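Pokasholm Community Kitchens
Thread: small tools, trays and tabletops in the shared prep room

1/ The Pokasholm Community Kitchens office has received a number of inquiries regarding the new arrangement of hand tools in the prep room. The following posts set out the arrangement in full. Members who cook on Friday evenings are asked to read the entire thread before their next booking.

2/ Hand tools are no longer stored in the deep drawer beneath the window. The drawer was shared by four user groups, and peelers, corers and paring knives were routinely mixed together without blade covers. Two minor cuts were entered in the accident book in March. The drawer has been emptied and will hold dish towels only.

3/ Each worktable now has its own tray. Trays are to remain on the tabletop during preparation and are returned to the rack beside the sink at the end of the session. Tools not in use are to be laid on the tray. They are not to be laid directly on the table or left in a bowl of peelings.

4/ The last point requires emphasis. Peelers left in a bowl of peelings are emptied into the compost bin along with the peelings. Kostiuk, which collects our food waste, returned 30 utensils to this office over the winter. We thank the firm for its patience and have undertaken to send it fewer.
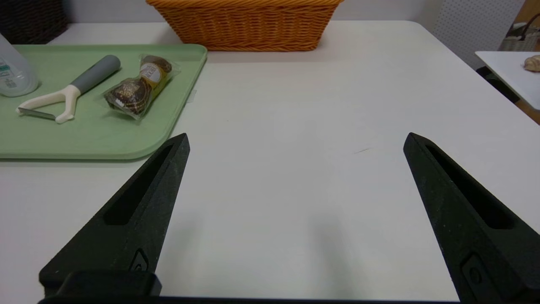

5/ The Y-shaped peeler is now the standard peeler at every table. It has replaced the straight swivel type, which many members found difficult to grip with wet hands. The thick handle is suitable for left-handed and right-handed users alike. Members who prefer a straight peeler are welcome to bring their own and are asked to mark it clearly.

6/ Peelers are to be washed by hand in warm water with a small brush. Starch from potatoes dries hard between the blade and the head, and the dishwasher does not remove it. Please hold the tool by the handle while brushing and work away from the blade.

7/ Dull or loose peelers should be placed in the box marked REPAIR on the shelf above the kettle. Please do not put them back on the tray for the next group to discover.

8/ Regarding the tabletops. The white surfaces are to be wiped with a damp cloth and mild soap, then dried. Scouring pads are not permitted. Beet and turmeric stains should be treated the same evening with a paste of baking soda, left for ten minutes and rinsed. Cutting directly on the table is not permitted under any circumstances. Boards are available in the tall cabinet.

9/ Several members have asked whether the trays may be used for serving. They may not. The trays are for tools. Serving trays are kept in the dining room and are signed out in the usual way.

10/ The cost of the changes has also been raised. Trays and peelers were purchased from Kudel for a total of $765, paid from the equipment fund. No increase in booking fees is planned in connection with this purchase.

11/ The Pranham branch kitchen will adopt the same arrangement once its worktables have been refitted. Until then, members at Pranham should continue to use the wall hooks. Tools are not to be carried between the two kitchens.

12/ Group leaders are responsible for checking the tray at the end of each booking. The check takes very little time. A contents card hangs at the end of the rack, and the leader should initial it before switching off the lights. Missing items should be written on the back of the card with the name of the group.

13/ A reply to the member who asked about apple corers: they remain available on request from the office and will not be kept on the trays. The same applies to zesters, melon ballers and the large mandoline, for which a cut-resistant glove must be signed out at the same time.

14/ A correction to post 3. The rack is to the left of the sink, next to the paper towels. The rack to the right is for drying pans and should be kept clear.

15/ Questions concerning the prep room may be addressed to Hedvig Åberg, Kitchens Coordinator, at office extension 3183, or left in writing in the mailbox by the main door. Replies are given on weekday mornings. Questions about bookings should continue to go through the booking desk.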